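# 「サットヴィル放課後クラブ」続編決定、ただし舞台はもう放課後ではない模様

2019年3月19日

配信サービスのブレニックス(Brenix)は、ティーン向けドラマ『サットヴィル放課後クラブ』の続編を制作すると発表した。全2話の特別編で、配信開始は12月。オリジナルのレギュラー陣が再集結するという。

発表文によれば、続編は「あの頃の続きを、あの頃のままの気持ちで」描くものになる。あの頃のままの気持ちでいられるかどうかは、視聴者側の肩と腰の状態にもよるだろう。

『サットヴィル放課後クラブ』は、架空の町サットヴィル(Sutville)の高校を舞台に、部員不足の合唱部が毎週のように廃部を言い渡され、毎週のように歌って撤回させる、という物語だった。シーズンは3まで続き、その間に部が廃部の危機に瀕さなかった回は、修学旅行の回だけである。その修学旅行では学校のほうが廃校になりかけた。

主題歌「ロッカー837」は、放送当時、歌える十代より歌えない十代を探すほうが難しかった曲だ。主人公のロッカー番号を題にしたこの曲は、サビで番号を連呼する。続編では新録版が使われ、題は「ロッカー840」に変わる。番号が三つ進んだ理由について、ブレニックスは「物語の核心に触れるため」として説明を控えた。ロッカーの引っ越しが核心に触れるドラマは、そう多くない。

制作は前作に引き続き、スタジオ・タクネス(Takness)が担当する。同スタジオといえば、最終回で体育館の屋根から紙吹雪を降らせすぎ、キャストの台詞の半分が聞き取れなくなったことで知られる。字幕版だけに判明した告白がひとつあり、ファンの間では「字幕派」と「音声派」で結末の解釈が今なお割れている。続編ではこの件に「公式の回答を出す」とのことだ。紙吹雪の量については、発表文に記載がない。

気になるのは設定である。公開されたあらすじによると、元部員たちは三十歳を目前に、それぞれの仕事を抱えてサットヴィルに戻ってくる。ひとりは不動産業、ひとりは歯科衛生士、そしてもうひとりは「自分探しの途中」。この最後のひとりは、前作の最終回でも自分探しに出発していた。ずいぶん念入りな捜索だ。

母校の合唱部は、案の定、廃部寸前である。顧問は代替わりし、校長も代替わりしたが、部費の額だけは変わっていない。元部員たちはかつての部室に集まり、現役の高校生に発声を教えようとして、まず高校生から発声を直される。予告文はこのくだりを「世代を超えた心の交流」と呼んでいる。
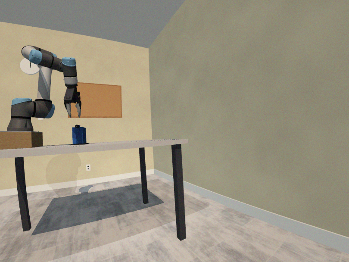
箱に載ったロボットアーム(CG)

音楽面では、かつて劇中で主人公たちのライバルだった四人組ユニット、マリク(Malik)の再登場も決まった。マリクは番組内で生まれた架空のグループだったが、本家合唱部より衣装が良かったため人気が出て、のちに単独でアルバムを出し、ツアーまで行った。劇中で毎年コンクールに負け続けた側が、現実ではチャートで勝ってしまった格好だ。続編でも負ける役なのかという問いに、ブレニックスは「勝敗を超えたステージになる」と答えている。負けるのだろう。

撮影には、前作で使われた校舎のセットが一部復元される。あの廊下、あの階段、そして重要な会話がなぜか必ず行われた給水機の前も再現されるという。前作では、恋の始まりも終わりも、転校の知らせも、すべてこの給水機の前で交わされた。そのわりに水を飲んだ人物はほとんどいない。

ファンの反応はおおむね好意的だ。発表直後から、SNSには当時の切り抜きや、ノートの隅に書いた「ロッカー837」の歌詞、母親に切られて泣いたという主人公風の前髪の写真が次々に投稿された。一方で、「思い出のまま置いておいてほしい」という声もある。こちらの投稿者たちも、配信開始の日付はすでに手帳に書き込んでいるようである。

慎重派が引き合いに出すのは、前作の終了後に作られたクリスマス特番だ。合唱部が雪山のロッジに閉じ込められ、救助を待つ間に延々と過去の名場面を振り返るという構成で、新しく撮られた場面より回想のほうが長かった。救助隊が到着したときに一番ほっとしていたのは視聴者だったと言われている。ブレニックスは今回の特別編について、「回想場面は必要な範囲にとどめる」としている。必要な範囲がどこまでかは示されていない。

配信に先立ち、前作の全エピソードも同サービスで順次公開される。画質は高精細版に改められ、当時は見えなかった背景の黒板の文字まで読めるようになるそうだ。小道具係が何を書いていたのか、少し心配ではある。なお、例のクリスマス特番は公開リストに含まれていない。

続編の正式な題名は未定。現在の仮題は『サットヴィル放課後クラブ 同窓会』で、放課後なのか同窓会なのかは、配信までに決めるという。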